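Stustar arm kit for moving test tubes, worth it?
Posted by Raili Laitinen, Mar 10, 2024

I'm looking at the Stustar kit for a small teaching lab. We only need it to move tubes in and out of a rack. Has anyone used one for that?

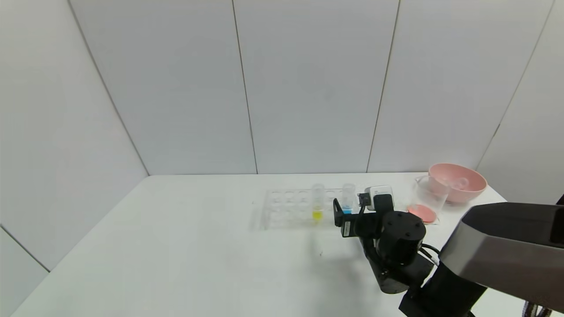 My other option is the Plalleck, but it's 172 dollars more and the lead time is 4 weeks.

Kjell Fjeld
We've had the Stustar for 3 months. Fine with tubes once you teach it the rack position. Tape the rack down or you'll be redoing it. The manual is poor.

Solange Fortin
get the plalleck

Related
Grusura gripper pads wearing out
Heinonen controller won't connect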